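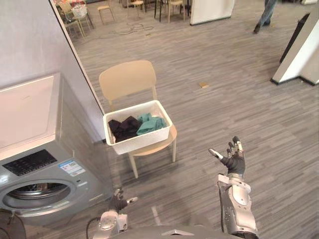

The Hiltmont basket on a chair by the washer, with two things left in it.

Hiltmont rectangular laundry basket, white

I have had this basket for two months and use it most days, so this is a review of how it holds up to ordinary laundry. Mine is the plain white plastic one. Gornness sells it, along with the taller version with a lid, which I have not tried.

My old basket was a round one that split at the handle. It lasted years and I would have bought the same again, but the shop had stopped carrying it. I ordered the Hiltmont without seeing it first. It came in a box far too large for it, with no padding, and was not damaged.

Size

Gornness lists two sizes and I have the smaller. It takes one full load of shirts, underwear and towels if you press down a little. It will not take a full load plus a bath mat. Double bed sheets fit, but a winter duvet cover sits up over the rim and slides off if you tilt the basket on the stairs. If you wash for more than two people I would go straight to the larger size.

The rectangular shape is the main reason I would recommend it. A round basket wastes space in a closet and never sits flat against a wall. This one does. It also sits squarely on a chair seat, and that is how I mostly use it. I keep a beige plastic chair by the washer and put the basket on the seat when I unload. The door on a front loader is low, and lifting wet clothes up to a chair is one short movement. Picking a full basket up off the floor afterward is what used to bother my back. With the basket already raised I can take it and go.

Rim and handles

The rim is slightly rounded and comfortable to hold. There are no sharp seams on the underside, where cheaper baskets often have a ridge left over from the mold. The handle openings are wide enough for my hands but a bit tight with gloves on. With a heavy load of wet jeans the long sides bow out a little. They go back once the weight is off, and so far I see no white stress marks at the corners.

Cleaning

White shows everything. Lint from dark clothes collects in the bottom corners, and I had a blue mark from a new pair of pants that took some scrubbing. Dish soap and a sponge got it off. Bleach is not recommended on the label and I have not used any. If you mostly wash darks, look at the gray one.

It does not snag. I have put tights, a loose knit sweater and a lace curtain through it with no pulled threads.

On the floor

The washer is next to a room with gray carpet and the basket slides over carpet well enough when pushed with a foot. On tile it makes a loud scraping noise. There are no feet or pads underneath. I stuck felt pads on, and they came off within a week because the base gets damp.

Compared with others

I borrowed a Menus folding basket for a while before buying this. It stores better, since it goes down to a few inches thick, but the soft middle section sagged under wet towels and it tipped when I set it on the chair. For a small apartment with no closet it might still be the better choice. I also looked at the Cârstea wicker basket, which is nicer to look at and costs a good deal more. It needs a cloth liner, and the liner needs washing too, so I passed.

Weight

Empty, mine came to 850 grams on the kitchen scale. The folding one was 400 grams lighter. I notice the difference when carrying it up empty, and not at all when it is full.

What I would change

Drain holes in the base would help. If you put dripping hand wash in, the water collects at the bottom and whatever is underneath sits in it. I would also like a lip or hook for hanging it on a wall – at the moment it stands on end behind the door and falls over when the door is opened quickly.

Would I buy it again? Yes, in the larger size and in gray. It is a simple basket at a fair price, and the shape is right for a chair or a shelf.

Four stars out of five. I took one off for the missing drain holes.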